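Does a Snack Tray Really Need a Plan?

A page for young readers who like to ask "Says who?"
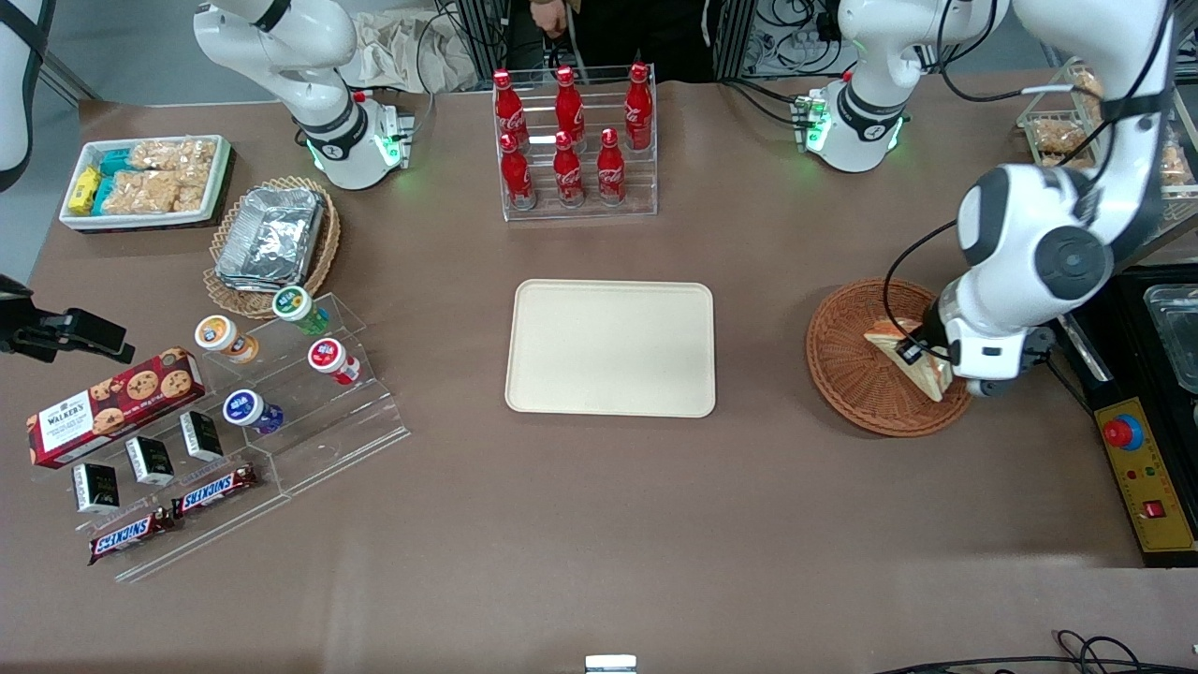 Grown-ups love to say there is a right way to put a snack table together. Drinks at the back. Little packets in one place. Sandwiches in a basket. Is any of that true, or do people just repeat it?

Let's check the claims one at a time.

Claim 1: Tall things go at the back.

This one holds up pretty well. If you stand a row of bottles at the front, you have to reach over them to get a cracker, and sleeves knock bottles over. A rack with steps helps too. The back bottles stand higher than the front ones, so you can see there are two rows. You can get the same effect with a shoebox under a cloth. You don't have to buy anything.

Claim 2: Every kind of food needs its own container.

Hmm. Stores that sell containers say this a lot. Wrapped snack bars and bags of crackers can share one tray just fine, as the wrappers keep them apart. A sandwich is different. It has no wrapper, toast drops crumbs, and the filling can slide out. Give the sandwiches their own basket, and put a clean napkin under them.

Claim 3: Foil keeps food hot.

Partly true. Foil slows down the heat leaving, and a lid stops steam from floating off. But foil doesn't make any heat. Leave a foil box on the table long enough and the food inside will end up as cool as the room. The foil isn't magic for cold food either.

Claim 4: An empty tray is a waste of space.

I don't believe it. An empty tray is where your own snack goes! Pick one thing from here and one from there, and the tray carries it all in one trip. The raised rim is useful if something rolls.

What about "a healthy snack"?

Be careful with this word. A packet can have a sunny color and a cheerful name and still be mostly sugar or salt. The front of the packet is there to sell it. Turn it over and read the small print on the back. Soda is the easy one: regular cola has a lot of sugar in it, whatever the bottle looks like. Water is boring but it does the job.

Try it yourself

Ask an adult before you start, and wash your hands. Set up a snack table two ways. First, put everything wherever it lands. Next time, put the drinks at the back and leave a clear space in the middle. Have 6 people fill a tray each way, and time them.

Was the tidy table faster? Maybe it was, maybe it wasn't. Write down what you got, even if it proves me wrong.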